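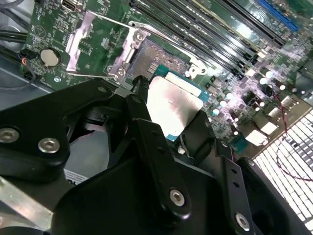 Processor beside the open socket, load plate up

Old desktop for home bookkeeping: repair again or stop?

Started by vonel_reader
6/23/24

Good day to all. I read this forum for a long time but I write rarely, so please excuse my English, it is my third language.

My question is about money more than about computers. I keep the books for a small family business, we sell and repair sewing machines. All the accounts are on one desktop PC. In April it began to turn itself off in the middle of work, two or three times in a week. The repair shop in our street (Makhubela, maybe somebody knows them) asks 72 only to look at it, and the price of parts comes after. A new office computer of the kind I would accept costs 545. My brother says I should buy the new one and not think so much. I would like to think a little.

The old machine does everything I need. Spreadsheets, invoices, the mail, one printer. I do not play games. The accounting program is Lellulis, the old version that you pay one time, and I do not know if it will install on a new system. This is the part that worries me most.

What would you do in my place? Is there a rule for when a repair is still reasonable?

Reply from Jendska
The rule I learned is half. If the repair is more than half of the price of the new one, buy the new one. You are far below half, so pay the 72 and find out what is wrong.

Also, shutting off in the middle of work is very often heat or the power supply. When did you last open the case and clean out the dust?

Reply from tallpines_bo
The half rule is for washing machines. With a computer that holds your accounts, the cost of the repair is the small number. What does it cost you if it dies in the tax week? I'd buy the new one tomorrow and keep the old one as a spare.

And before any of that, BACKUP. Today. Before you read the next reply.

Reply from vonel_reader
Thank you both. I have a backup on an external disk, made every Friday evening, and a second copy at my brother's house, which is older. I must admit I never tried to restore from it.

I have never opened the case. I was afraid to break something.

Reply from tallpines_bo
Then you don't know yet if you have a backup. Copy one file back and open it on some other machine. Takes five minutes.

Reply from Ruan Joubert
I do not agree with Bo about buying tomorrow. I did the books for a hardware store for 20 years and the worst month I had was not when a computer broke. It was when the owner changed the computer and the program together, in the middle of a quarter. The customer list came over with the names and without the balances. We typed them in again from paper.

If you must change, do it right after you close a quarter, run old and new side by side for one month, and compare the totals at the end. Yes, it is double work. I would do it again the same way.

About Lellulis: write to them and ask before you spend anything. Have the license number ready. On the old version it was under the Help menu, if I remember well.

Reply from gretel_m
Small correction for Ruan, in my copy the license number is not in Help, it is on the first page of the printed setup sheet. I found mine inside the phone book :)

vonel_reader, opening the case is much less frightening than you think. Shut down, pull the plug, press the power button once with the plug out, then take off the side panel. Short bursts of compressed air, and hold the fan with one finger so it doesn't spin. I would not go near the processor on the first try. The pins in those sockets are very thin and a bent one can cost you the whole board. Dust first.

Reply from Jendska
Agree with gretel. I would add: do it on a table, with good light, and take a photo with your phone before you touch any cable.

Reply from tallpines_bo
So now we have a person who never opened a case doing surgery on the company books to save 72. I'm sorry, I don't see the saving. Your hours are worth something too. People in small shops always count their own time as zero and then wonder why they're tired.

Reply from Ruan Joubert
That is a fair point, Bo, but cleaning dust is one hour. Moving the accounts is many evenings. If you count the hours you have to count them on both sides.

Reply from vonel_reader
I did not expect so many answers, thank you. I tried what Bo wrote. The invoices came back fine from the Friday copy. The folder with the supplier letters is not there at all, it seems I never included it. I have added it now and I am a little ashamed.

I also wrote to Lellulis to ask about the new system. Tomorrow after closing I will clean the machine as gretel explained. If it still turns off after this, I will pay Makhubela for the inspection, and set a limit for myself of 200 for everything together. Over this I buy the new one, but only when the quarter is closed.

Reply from gretel_m
Sounds sensible. Does the fan get loud before it shuts off? Write that down when it happens, with the time, the shop will ask you.

Reply from vonel_reader
Yes, it becomes loud, for a minute maybe. I thought this was normal for its age. I will write the times on the calendar beside the desk.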